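4.2 Home support and the limits of the club survey

The claim most often made for small football clubs is that a loud home crowd is worth points. We set out in the previous section why the league tables alone can't settle this. Here we look at the evidence gathered from supporters and players at Dollham and Bevska, and at how far it can be trusted.

Kubíček's earlier study of the two clubs reported a clear home effect and put it down to crowd noise. His reasoning was simple. Both sides won more often at home, both sets of players said they liked the noise, and so the noise must have helped. We are not persuaded. Players also know their own pitch, sleep in their own beds and avoid a long coach journey. None of these was separated from the noise in his figures, and the interviews were carried out in August, before most of the matches he was trying to explain had been played.

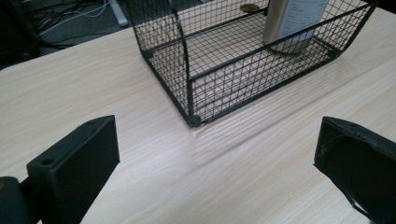 Figure 3. Wire-mesh basket on a light wooden tabletop, with a metallic bottle inside.

Our own survey was sent to 1,000 season-ticket holders across the two clubs. It asked how often they attended, where they stood or sat, and whether they thought the crowd had changed the course of a match. Of those who replied, 92 per cent said that it had. This is a striking number and we would ask the reader not to make much of it. People who pay for a season ticket and then fill in a form about crowd support are unlikely to say that crowd support does nothing. When asked to name a match in which the crowd had made the difference, most chose a late win. Very few chose a defeat, although a crowd that can lift a team can presumably make it nervous as well.

The player interviews are of more use, but there are only 18 of them. Polák, who coded the transcripts, found that players spoke of noise in quite different ways depending on position. Goalkeepers and centre-backs complained that they couldn't hear one another. Forwards were warmer about it, and more vague. One winger at Bevska said the crowd "gets you up the pitch", then could not recall whether the match he had in mind was at home.
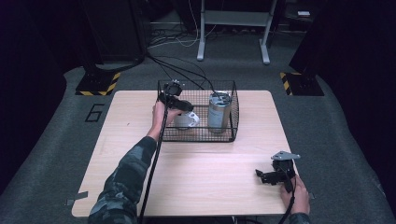 Figure 4. Cup and metal can in the basket, with a hand-held gripper above the cup.

A second difficulty is the referee. The Curkis model, which several recent papers have borrowed, treats home advantage as a single figure per club and leaves refereeing out. Yet if a crowd has any effect at all, it may well act on the official before it acts on the players. We looked for this in the card counts and found a small lean towards the home side at Dollham and none at Bevska, where the stand is further from the touchline. Five more seasons of data would be needed before we would put any weight on the gap.
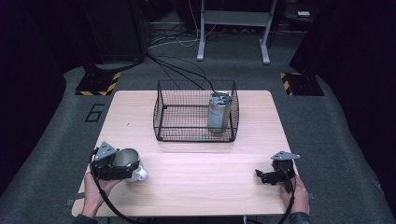

There is also the matter of what counts as a loud crowd. Ševčík's scale, used by Kubíček and by us, relies on a steward's rating given at half-time. Two stewards at the same match often disagreed, and the ratings rose when the home side was ahead. A scale that goes up with the score cannot then be used to explain the score. We kept it in the tables so that our results could be set beside the earlier ones, and readers should treat that column with care.

What remains is a home effect of modest size, present at both clubs and steady over the period. Its cause is open. The survey tells us what supporters believe, and we return to the travel records in section 4.3.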